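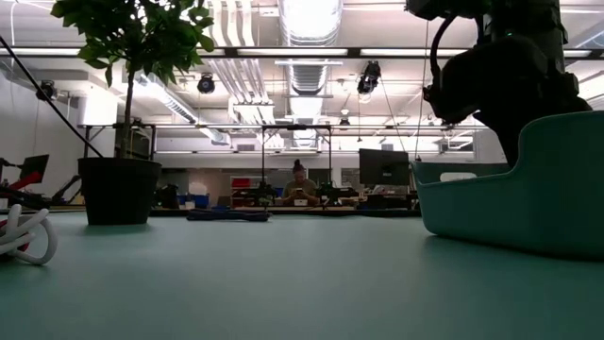 Chapter 4
Gathering Demonstrations

4.1 What a demonstration contains

The methods of the previous chapters assumed that a data set was already on disk. We now turn to how such a data set is made. A demonstration is a time-ordered record of observations and actions, produced while a person guides the robot through a task. The observations are usually camera images together with joint positions. The actions are the commands sent to the arm at each time step. A learning system trained on these records tries to predict the action from the observation.

Two properties of a demonstration matter more than its length. First, the observation must contain the information the operator used. If the operator looks past the cameras and reads the position of an object directly, the policy may be asked to predict motions from images that do not explain them. Second, the action must be stored with the observation that came before it. An error of a few time steps is hard to see on playback and easy to see in the trained policy, which reaches late and closes the gripper on air.

4.2 The workspace

A station for gathering demonstrations can be set up on an ordinary tabletop. In the station at the start of this chapter, the arm is angled down toward a teal plastic basket with a small white object in it, and the table also holds a potted plant, a coiled white cable and a rolled dark blue cloth. The background of a recorded image is part of the observation, whether or not the task refers to it. A policy has no built-in reason to ignore a plant, a monitor or a person seated at the far bench. It learns to ignore them only if they vary across the data while the correct action stays the same.

It follows that a background should be either held fixed in both training and use, or varied on purpose during collection. The middle course – a background that changes slowly over several weeks – is the worst of the three. It ties appearance to the date of recording, and so to whichever task was being recorded at the time.

4.3 The Fondmont set

Most of the worked problems in this chapter draw on the Fondmont set, recorded under the direction of Géza Lengyel and completed in October. It holds 756 demonstrations of placing and removing small objects, divided into 27 sessions. Each session has a single operator and a single camera calibration. The calibration is stored with the session and is not shared between sessions, even when no camera has been moved.

Ernő Pintér later relabeled the set by outcome. He used 4 labels: complete, complete after a retry, abandoned, and invalid. The second label is often merged with the first in published work. We keep them apart. A retry shows the policy how to recover from a missed grasp, and such examples are scarce when operators are skilled.

4.4 Splitting by session

Demonstrations from one session resemble each other in lighting, object placement and operator habit. If they are divided at random between training and test data, the test error will be too low. The split must be made by session. Section 4.5 gives the procedure, and Problem 2 asks the reader to compare both splits on the Fondmont set.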